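Foam board on the craft table: your questions

I get the same handful of questions every time I post about my table, so I've put them all on one page. Last tidied up February 7, 2019. If yours isn't covered, leave a comment and I'll add it when I get a minute (or when I next have the kettle on).

Why do you work on foam board at all?

Mostly to save the table! Mine's timber, I'm fond of it, and I got sick of finding little dents and blobs of glue on it. A big pale board gives me a clean, flat place to put small things together, and when it gets grotty I flip it over. I also find small coloured bits much easier to spot on a plain background — I used to lose them in the woodgrain all the time.

What size should I get?

As big as your table will take, with a bit of timber left showing along the edges so you've got somewhere to rest your wrists. My first one hung over the side and I knocked it every time I stood up. Imach sells a large sheet that suits most dining tables, and Pranton does a smaller one that's fine for kids or for a corner of the kitchen bench.

White or coloured?

White, or near enough to it. Mine has a faint lavender tinge, which I didn't notice in the shop and now rather like. Matte is the main thing. I tried a glossy one for a while and the glare from the lamp drove me up the wall.

Do you keep anything on the board between jobs?

I try not to. One small piece at a time, a bit left of centre, and lots of bare board around it. The pink block on its cream rounded base is the sort of size I mean.
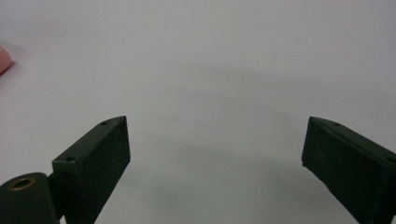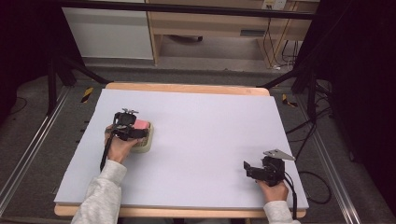
How do I clean marks off foam board?

Start with a dry microfibre cloth, then a barely damp one with a drop of dishwashing liquid if the mark's still there. Go gently and don't soak it, as the paper facing lifts once water gets under it. Pencil comes off with a soft white eraser. Texta doesn't come off with anything I've tried, so that side becomes the underside.

Mine has started to bow. Can I save it?

Sometimes. Lay it curve side up on the floor, pile on the heaviest books you own and leave it for two days. If it's still rocking after that, cut it up for backing cards and buy another. Store the new one flat under a bed and you'll have far less trouble — leaning mine against the wall is what ruined the last one.

Does it slide around?

It can do, on a polished table. I put five little dots of removable putty underneath, one near each corner and one in the middle. Drirkeck makes a grippy mat that does the same job, but it costs more than the board did and I couldn't bring myself to buy a second one.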